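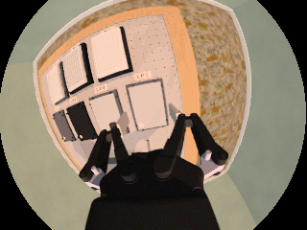 Workbench with an orange wooden frame on top, seen from straight overhead.

9th April

The letter from the Ministry's inquiry arrived while I was eating toast over the sink, so I read it there. It was four pages long and thanked me for my submission on the proposed changes to the Local Assemblies Act. It then explained that my submission had been received, that it would be registered, and that registration should not be taken as a sign that anyone would read it.

I respect that. I've written whole blog posts on the same understanding.

For those who don't live in Loltum (hello to both of you), the government wants to look again at how small districts hold binding votes on roads, schools and who gets to park behind the library. The law as it stands lets any district with a registered assembly call one, provided it gives 28 days' notice in a place "where the public may reasonably be expected to pass." In Loltum that place is a glass case outside the old ferry office. The ferry stopped running before I moved here. People do pass it, I suppose, in the sense that there's a road.

An investigator has been appointed to fix this. Her name is Signe Wallin, she used to be a judge, and she came to town in December to hear our views. She brought one assistant and a recorder. We brought 47 people and a dispute about the heating.

I have been to a lot of public meetings and I'd put this one near the top. Njål Hägglund opened by asking whether the inquiry had the power to overturn the 2009 parking vote. It doesn't. He asked whether it could express regret. Wallin said she'd note the question, and wrote for a surprisingly long time, and I'd love to know what.

Then Wálter Lozano got up with a folder. Wálter reads legislation the way other people read menus, all of it and out loud, and he had found that section 6 of the draft defines a "resident" as a person who resides. He wanted to know if that was the final wording. The assistant said it was a placeholder. Wálter said it had been a placeholder in the last draft too, and sat down looking happier than I've seen him since the bakery reopened.

The real fight is over digital notice. The draft would let assemblies drop the glass case and publish on a website instead, and most of the room under 50 was for it. Åsmund Amundsen was against. He's been checking that case on his morning walk for years and said, quite reasonably, that he has never once checked a website on his morning walk. Someone told him he could get an alert on his phone. He held up his phone. It folded, and not in the new way.

I went in thinking he was wrong and came out less sure. The last time the district put a notice online, it went on a page called "Documents (other)," below a map of snowplow routes. I know because I went looking for it afterward, when the vote on closing the Fallach road had already passed with 128 ballots cast. That's a poor turnout for a road everybody claims to drive on every day. I claim it myself, and I didn't vote either.

So that's what I put in my submission. Keep the case, add the website, and make somebody sign a piece of paper saying both were done on the same day. I also suggested that the case could be moved to somewhere people go, like the grocery store. Chalerm Somboon, who chairs the assembly and is more patient than the job deserves, told me that moving it would need a binding vote, and notice of the vote would have to be posted in the case.

The inquiry reports to the Ministry when it's done, then there's a consultation on the report, and then a bill if the government still feels like it by that point. Over in Fovel they've stopped waiting and have been emailing everyone anyway, which may or may not be legal. Wálter thinks not. He's asked to see their folder.

Meanwhile, the next assembly meeting is about streetlights. I only know because I drove out to the ferry office to look. The notice was up, on time, with the correct stamp, facing the water.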